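Evaluation of the Rarix Hand-Held Gripper Kit for Demonstration Recording
Project report, Manipulation Lab course
Authors: Nerys Dafis, Idris Rosser
Supervisor: Eirlys Nicholas
Submitted 17 April 2022

1. Purpose

The course bought one Rarix kit to replace the teleoperation setup used in earlier projects. We were asked to decide whether the kit is good enough for student use without staff present, and to list what should change before the next group gets it. The Senent arm that will run the trained policies was outside our scope. Hywel Powell and Nest Rowlands are reporting on that separately.

2. Kit as delivered

The kit contains the gripper, a head-mounted camera with headband, a charger, a printed quick-start sheet and a download code for the recording software. The price was 1895 dollars before tax. A spare set of finger pads has to be ordered separately and had not arrived when this report was written.

The quick-start sheet covers pairing and charging. It does not cover clock sync between the two cameras. We found the procedure in the software release notes.

3. Test plan

Three tests were run.

Test A: pick and place of small light objects on a tabletop.
Test B: long sessions, to find out how battery and storage limits affect the work.
Test C: export to the Galanis training format used by the rest of the course.

Each operator got 5 minutes of practice before recording. Failed grasps were kept and tagged. Episodes with a sync fault were deleted at the end of each session.

4. Results

4.1 Test A

Small objects could be held at the tips of the pads without trouble once the operator learned to close slowly. Closing fast pushed rounded objects out of the grip. Flat objects lying directly on the table were the hardest, and most of the failed grasps come from that group. Tilting the gripper forward helped but hid the object from the gripper camera.

The dotted surface of the pads picks up dust. We wiped the pads between sessions with a dry cloth and saw no tearing or peeling at the rims.

4.2 Test B

Storage was the limit before battery. At the default quality setting the card held 8 sessions. The software gives no warning when the card is nearly full, and one session was lost this way. Wrist fatigue set in well before the battery ran down, so we switched operators more often than planned.

4.3 Test C

Export worked on the first attempt after sync. The converter stops at 2000 episodes per file and does not say so; the remainder is left out. Splitting the set by operator avoids the problem.

4.4 Working position

Operators tended to bend over the gripper during fine grasps. This brings the head into the gripper camera's wide view and covers part of the background that the software uses for tracking. Tracking still held in our room, where the brick wall has plenty of texture. In the corridor, with plain walls, it dropped out repeatedly.

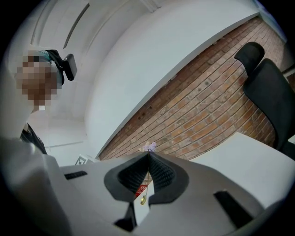
5. Comparison with the Tulanov unit

The department's older Tulanov unit was tried for one session. Its gripper is lighter and easier on the wrist, but it has no head camera and its export tool needs a license key that has expired. We did not take the comparison further.

6. Recommendations

Keep the kit in use for Test A type tasks. Add a one-page sync procedure to the case. Order the spare pads now. Check free space on the card before every session, and record in rooms with textured walls where possible.

Open item: the tracking dropouts have been reported to Rarix support with two log files. No reply so far.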